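Home | News | Cells | Parts | Contact
Last updated: February
Reading time: 2 min

Gripper setup on the Solheim kitchen cell

The simulated kitchen at Gerkwood is back in use after Vilém Gajdoš reset the gripper model. The two finger pads had been loaded with the wrong offset, 4 mm too far out, and the hand kept stopping short of anything on the marble counter.

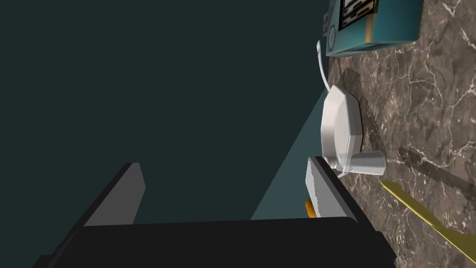
Vilém corrected the offset in the Clanar config file and reran the 99 saved approach paths. He left the closing force alone. Anyone with a local copy of the old file should delete it and pull the new one, build 1655.

Iveta Halás checked the wrist view next. With the hand tilted up toward the window and the refrigerator, both fingers should stay in view, spread wide, with nothing between them. If one drops out, the camera mount angle needs to be entered again.
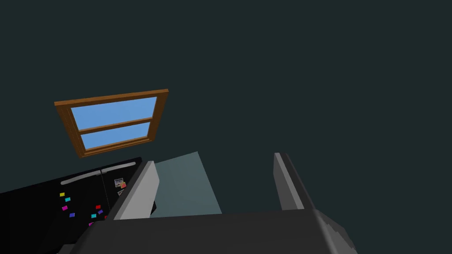
Before your next run

Open and close the gripper 2 times with no target set, then save the log to the Tistden folder. Questions about the offset go to Vilém.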